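Resa
20 Nov 2019

Moved into the Arkov Street place with a fridge that came with the apartment. White, older than I'd like, works. A few posts on how I have it set up now, for the people who asked after the freezer thread.

Model plate says Grallent 2436. I looked for a manual and found one for the 2578, same company. Close enough on the shelf heights, wrong on the light bulb.

First thing I did was take everything out and wash the bins in the sink with dish soap. Let them come to room temperature before you run hot water on them. I cracked one in March at the old apartment by skipping that.

Cost of a replacement bin for that one was more than I paid for groceries that week. I taped it instead. The tape held until I moved.

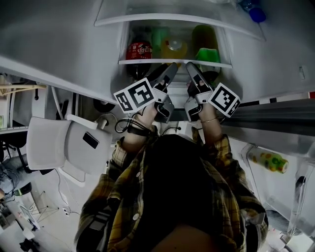
Drinks were the big problem. I used to stand them wherever there was a gap, and then something tall would end up in front of the leftovers and I'd forget the leftovers. Now most of them go in a row in the clear bin across the middle. The red one with the white label stays at the left end, the yellow-orange bottle next to it, greens down at the other end. I can tell what's low without moving anything.

Someone asked about the small bottles on the door. They tip over. I've quit standing them back up. If the cap is tight it can lie on its side.

Temperature: the dial goes from 1 to 7 and I keep it on 4. At 5 the lettuce froze against the back wall. At 3 the milk went off two days early.

Gasket check: close the door on a sheet of paper and pull. If it slides out with no drag, clean the gasket and try again. Mine dragged everywhere except the bottom corner. Warm water and a toothbrush fixed it.

Auer has shelf liners on sale if you want them. I bought a pack and used two. They slide around when you pull a bin forward, so I only left them under the vegetables.

Still to do: the top shelf. It's jars mostly, and a mustard I don't remember buying. Will post when I get to it.

Reply to a few of you: no, I don't label shelves. I live alone and I know where the cheese is.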